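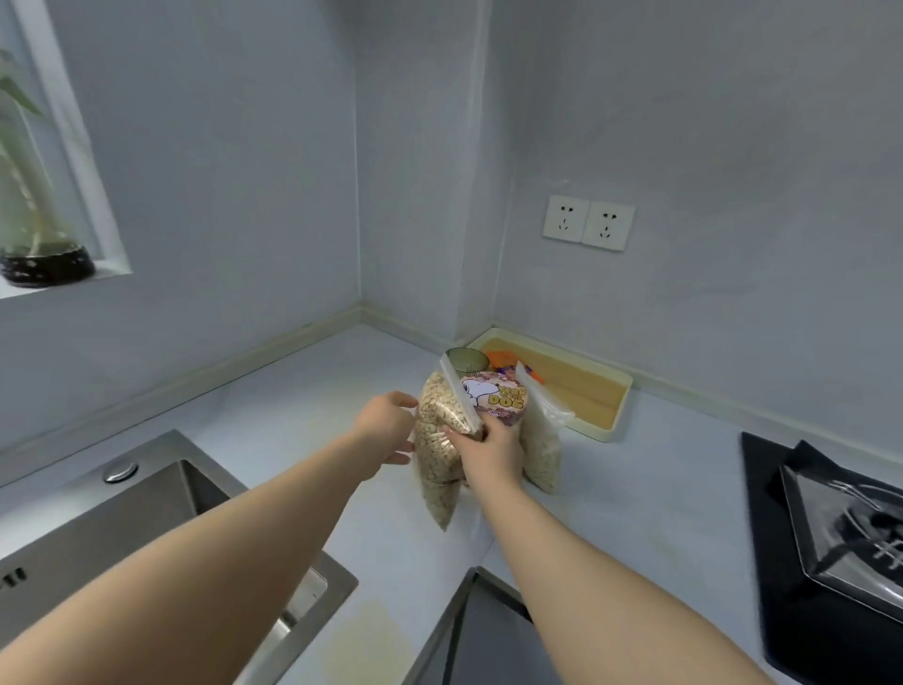 Rolled oats, bagged and ready for the cupboard.

I gave up my car in October, mostly out of temper. The garage in Prelitz wanted 421 for a new exhaust and I heard myself say, quite loudly, that I'd sooner walk. So I walked! Well, I walked home, and then I had to work out how a person buys food without a boot to put it in.

My first big shop was a disaster. I took the number 25 bus with two rucksacks and a tote, and came home with shoulders like a coat hanger (and one very sorry melon). Darius Vītola, who has the bike shop on Orel Street and has never owned a car in his life, laughed at me for a good five minutes. "Buy dry," he said. "Water is what's heavy." He's right, you know. Oats, lentils, rice, pasta – they all go miles further than tins.
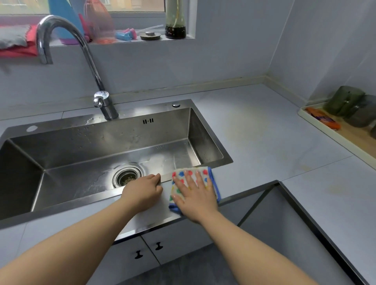
A polka-dot cloth at the sink.

He also sold me a trailer, a second-hand Rebane with one squeaky wheel, and I love it more than I ever loved the car. It takes 30 kilos if you pack it low. I've learnt to go at eight on a Monday, when the cycle path is empty and there's still bread. The hill by the church is horrible in both directions, and I've had words with a goose.

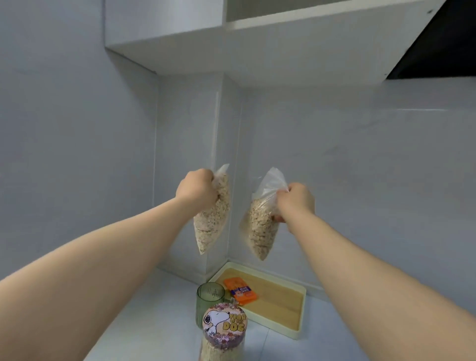
Two bags of oats, side by side.

Do I miss driving? In sideways rain, yes, terribly. My sister lives out past the reservoir and I see her less than I'd like, though she's started meeting me halfway for soup. But I've put nearly 2,000 aside already, and I know the names of four dogs on the cycle path. Next job is mudguards. Darius says I should have bought them first.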